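Kurzanleitung Nalar Brotbackautomat / Teil 2: Teigprogramm und Brötchen im eigenen Ofen
Stand 10/1/25, Übersetzung a. d. Franz., Rückfragen an Clémence Guillot 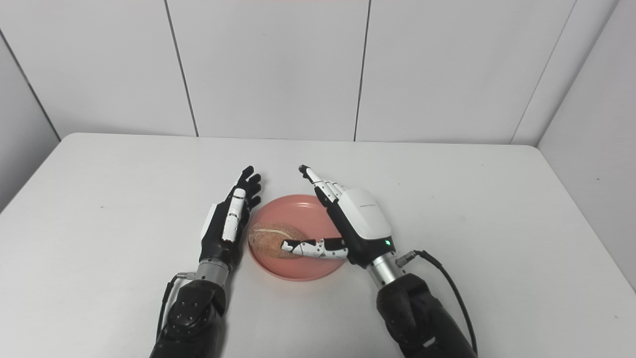
Abb. 2: Einzelnes Brötchen auf Teller

Gilt für Modelle mit Teigtaste. Ältere Geräte ohne Teigtaste: siehe Beiblatt Udotura, Ablauf dort anders.

Vor dem ersten Teig
1. Behälter und Knethaken mit warmem Wasser spülen, abtrocknen. Nicht in die Spülmaschine.
2. Haken auf die Welle stecken, bis Anschlag. Sitzt er schief, knetet er nur eine Seite und unten bleibt Mehl liegen.
3. Behälter einsetzen, nach rechts drehen, muss hörbar einrasten.
4. Netzstecker erst jetzt.

Teig
5. Erst Flüssigkeit, dann Mehl, Salz in die Ecke. Hefe ganz zum Schluss oben drauf, in eine kleine Mulde.
6. Deckel zu. Programm "Teig" wählen, Start 2 Sekunden gedrückt halten. Kurzer Piepton = läuft.
7. Nach 10 Minuten einmal reinschauen. Teig soll eine Kugel sein, die sich vom Rand löst. Zu klebrig: Mehl löffelweise. Zu trocken: Wasser löffelweise, nich gießen.
8. Deckel wieder zu und Finger weg bis zum Ende. Gerät ruht zwischendurch, das ist keine Störung.

ACHTUNG: Nie bei laufendem Haken in den Behälter greifen. Auch nicht mit dem Spatel. Erst Stopp, dann Stecker ziehen.

Formen und gehen lassen
9. Teig auf bemehlte Fläche kippen. Hängt der Haken im Teig, mit dem Hakenzieher rausholen (liegt bei, kleine Tüte).
10. Teilen, rund schleifen, mit Abstand aufs Blech. Naht nach unten.
11. Tuch drüber, 20 Minuten stehen lassen. Kühle Küche: länger. Fingerprobe machen, Delle soll langsam zurückkommen.
12. Mit Wasser bestreichen. Wer mag, Körner oder groben Zucker drauf.

Backen
13. Ofen gut vorheizen, Ober-/Unterhitze. Bei Umluft Temperatur etwas runter.
14. Mittlere Schiene, 20 Minuten. Kleine Stücke früher prüfen.
15. Klopfprobe an der Unterseite. Klingt dumpf = noch mal rein.
16. Auf dem Gitter auskühlen lassen, nicht auf dem Blech, sonst weicher Boden.

Hinweis: Zeitvorwahl geht beim Teigprogramm nicht mit Milch oder Ei. Verdirbt.

Hinweis: Display zeigt H? Gerät noch zu heiß vom letzten Brot. Deckel auf, abkühlen lassen, neu satrten.

Ersatzhaken und Dichtung über Händler oder Radonjić Service. Typenschild bereithalten. Garantiekarte seit Mai nur noch online.

Weiter mit Teil 3: Reinigung und Lagerung.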